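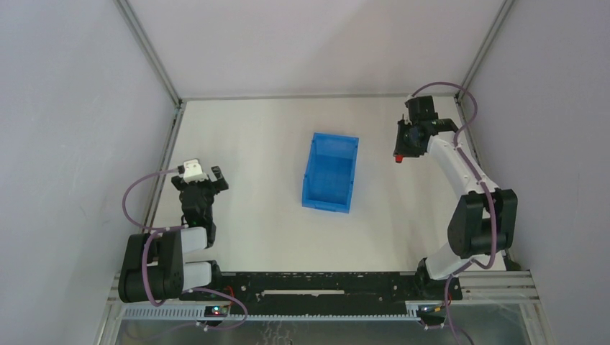

By M. Tsang

The smart plug on the shelf by the front desk has been there longer than most of the staff at Claldale. It turns a lamp on at 6 in the evening and off again at closing. It also has an address on the office network, a copy of the Wi-Fi password and software last updated when the plug was made.

Small businesses are full of devices like this. When the IT firm Bridero went through the networks of 52 small offices last winter, it found 119 devices that the owners could not name. Most were harmless – printers, thermostats, a doorbell or two. Some still accepted the default password.

The usual advice is to buy a newer product. A cheaper first step is to put these devices on a guest network, where they can reach the internet and very little else. Most office routers sold today can do it from the settings page, and the change takes an evening at most. Printers are the awkward case, as laptops need to find them.

Claldale made the switch on a Monday. Two devices dropped off and had to be set up again, one of them the plug. The other was a Cilleo door sensor whose app insisted on having the phone on the same network. It now sits in a drawer, and the office manager is looking for one that works without an app.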